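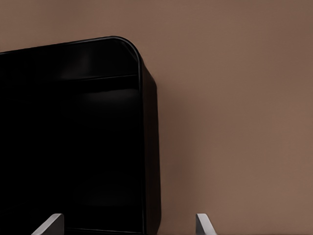

Rounded corner, glossy black, against a brown wall.

PAINT AND FINISHES: WHAT CHANGES IN AUGUST

The Tedesco paint counter is moving to the back of the store, next to the mixing room. Orders for tinted paint can be dropped off there from 7 a.m. and picked up after lunch. If you need more than two colors mixed, please call the day before.

We are dropping the Zorano interior line. It sold well for years, but the browns and grays kept shifting from batch to batch, and we had too many returns from people who ran out halfway down a hall. What is left will go at half price until it is gone. Check the batch number on every can before you leave — we can't match it later.

In its place we will carry Arnaretti flat and eggshell. The chart has over 300 colors, and the warm browns are the ones people have been asking for. Flat hides dents and old patches better. Eggshell is easier to wipe down, so most people pick it for kitchens and kids' rooms.
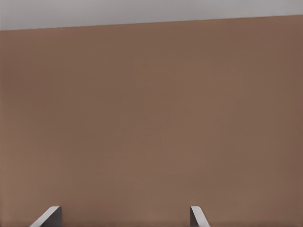
Page 2, No. 421

A note on dark and mid browns. They need two full coats over primer, and sometimes a third near windows. Let the first coat dry overnight, even if the can says four hours. Roll from top to bottom and don't go back over a patch that has started to dry.

Clernix wall cleaner is back in stock in the small bottle and the refill jug. Use it thinned on flat paint and test it behind a door first. Do not use it on anything painted in the last month.

Sample cards are free at the counter. Tape one up and look at it in the morning and again with the lamps on before you buy. The large sample boards are loaners. A good many are still out from spring, so please look in the garage and bring them back.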